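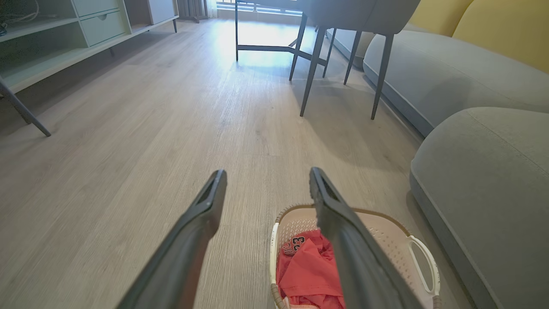
The Weight of the Mail
By Adeel Memon
2018-12-12

Brito had the last route out of Galberg, the one that went up past the quarry and ended at the Stankevičius farm. He'd had it for 12 years. Before that it belonged to a man who drank, and before that there was no route at all and people came down for their letters when they needed them.

The post office was closing in the spring. The notice was taped inside the door, where customers could read it on their way out. It said the office had handled 2,752 pieces in August, down from the year before, and that service would move to Danar.

"That's not so far," said the woman at the counter.

"It's far if you walk," Brito said.

He loaded the van. There was a box of truck parts for the quarry, a seed catalog for the widow at the bend, and a letter for old Stankevičius with a Baltine Shipping stamp in the corner. Baltine was where the son worked. The son wrote in August and at Christmas, and this was early for Christmas.

It had snowed in the night and the plow had only gone as far as the quarry gate. Brito left the parts with the guard and put the chains on. His hands hurt when he did it. They had not hurt the winter before, or he didn't remember it.

The widow was waiting at her mailbox in a man's coat.

"Is it true about Danar?" she asked.

"It's on the door."

"Will they give you something there?"

"They offered me sorting. Nights."

She took the catalog and looked at the cover for a while – tomatoes, very red. Then she went back in. She had never planted anything from it that he knew of.

At the farm the old man had shoveled a path exactly one shovel wide. He was sitting in the kitchen with the radio on low. Brito stamped his boots on the step and handed him the envelope, and the old man turned it over and put it on the table.

"You're not going to open it?"

"My glasses are upstairs."

They both looked at the glasses, which were on the windowsill next to the salt.

"Read it to me, Anderson," the old man said.

Brito sat down. He wasn't supposed to. He cut the envelope with a butter knife and found a single page, typed. The son had sold his apartment. He was coming home on the Friday bus with 2 suitcases, and he wanted to know if the back room was still dry and if somebody could meet him, as he had hurt his knee and couldn't manage the hill.

Brito read it straight through. The old man asked him to read the part about the bus again, and he did.

"The back room leaks," Stankevičius said.

"Where?"

"By the chimney."

Brito went and looked. It was a small leak, and there was a pan under it already. He came back and said he had some tar at home and a ladder that would reach. He'd be up on Friday anyway, with the mail.

"He could ride with you, then."

"It's against the rules."

"Is it?"

"Tell him to stand by the quarry gate," Brito said – and he got up and put his gloves on, because the light was going and there was still the hill.

Back to top
© Adeel Memon. Please ask before reprinting.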